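Kosus Network Sets Date for Validator Upgrade and Revised Staking Terms

February 7, 2022

The Kosus Foundation has confirmed the schedule for the next upgrade to the Kosus network, together with changes to the terms under which holders may stake their tokens. The upgrade, known as Ovwood, was approved in a token holder vote that closed in December and will be activated on the main network once the final test period has ended.

Ovwood changes the way validators are selected to propose new blocks. Under the present system, selection depends almost entirely on the size of a validator's stake, and a small group of large operators has come to propose most blocks. Once the upgrade is active, the weight given to any single validator will be capped, and stake held above the cap will earn no further reward. Holders who have delegated tokens to a validator above the cap will be able to move them without serving the usual waiting period.

The network currently has 153 active validators. The Foundation expects that number to rise after activation, as the minimum stake required to operate a validator will be lowered to 3,000 tokens. Applications from new operators will be accepted through the Lockyer wallet and through the command line client. Existing operators do not need to apply again, but they must install the new client before activation. Validators still running the old version at that point will be removed from the active set until they have updated.

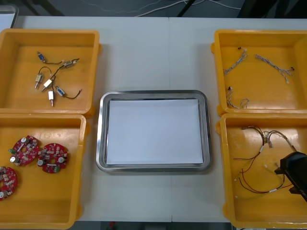
Small components in a yellow bin, beside a steel tray lined with white paper.

Staking terms will change at the same time. The waiting period for withdrawals will be reduced to 10 days, and rewards will be credited at the end of each staking period in place of the present continuous payment. The Foundation notes that the change in crediting does not alter the total reward due to a holder who remains staked for a full period. Holders who withdraw partway through a period will receive rewards only for the periods they have completed.

Tokens held on the Fetemcombe exchange are subject to separate arrangements. Fetemcombe has informed its customers that deposits and withdrawals of Kosus tokens will be suspended shortly before activation and restored when the exchange is satisfied that the network is stable. Trading between customers will continue during the suspension. Customers who wish to stake from their own wallets should complete their withdrawals in advance, as requests still pending when the suspension begins will be canceled and the tokens returned to the customer's exchange balance.

The test network has been running the Ovwood code without interruption since the vote closed. An outside review of the code identified 11 issues, none of which was rated critical. All have been corrected, and the corrected version is the one now available for download. The full review, with the developers' responses, has been posted to the governance forum.

Holders are reminded that the upgrade does not require them to exchange, convert or register their tokens. Balances will carry over automatically. The Foundation will not contact holders by direct message and will never ask for a recovery phrase or private key. Any message that does so should be treated as fraudulent and reported through the contact form on the Foundation's website.

The activation block number will be published on the governance forum and displayed in the Lockyer wallet. Questions from validators may be submitted through the operator support channel, which will have additional staff on duty during activation. Written notice of the new staking terms will be sent to all newsletter subscribers before they take effect.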